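The dwarf at the counter wanted 1,904 marks for the axe, and he would not say why it cost so much.

"It's a good axe," he said.

"I can see that. So is the one next to it, and that one is 400."

"That one is from Plaltia."

I had walked 3 days to get to Dutora, and I had 85 marks left after the ferry, so the price made no difference to me. I asked to hold it anyway. He thought it over, wiped his hands on his apron and lifted it off the pegs.

It was lighter than it looked. The head was plain gray steel with a single line cut along the back edge, and the handle was wrapped in old leather that had gone dark where the hands went. There was a maker's mark near the base, a small O with a stroke over it.

"Ó Briain," the dwarf said. "They made nine before the forge flooded. You're holding the sixth."

"What does it do?"

"Cuts."

"I mean, is there anything on it? A charm?"

"No charm." He looked a little offended. "People bring me swords that sing and hammers that come when you whistle. They bring them back, too. I had a spear in here from Trollitum that told the truth, and the man who bought it was divorced by Friday. This is an axe. You swing it and the thing in front of you comes apart."

I gave it two slow swings, well away from the shelves. Then I handed it back and asked what he had for 85 marks.

He went into the back room and was gone a long time. I could hear him moving crates. When he came out he had a hatchet with a chipped corner and a handle that didn't match, and he set it on the counter without saying anything.

I turned it over. The same small O was on the base, very worn, with the stroke nearly gone.

"Apprentice work," he said. "It was never finished. It won't hold an edge past noon, so you'll want to carry a stone."

"And it's 85?"

"It's 80. The stone is five."

I paid him. He wrapped the hatchet in brown cloth and tied it twice – once at the head, once at the grip – and told me which gate was still open after dark. The north one, he said, and to stay on the left side of the road until the bridge.

I had the hatchet unwrapped before I reached the gate.
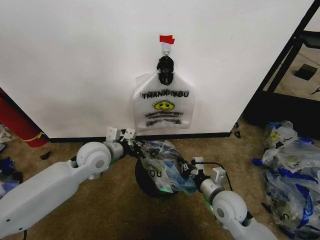 The guard there looked at it, then at me, and asked if I had bought a stone. I showed him. He nodded and pulled the bar back, and I went out on the left side of the road.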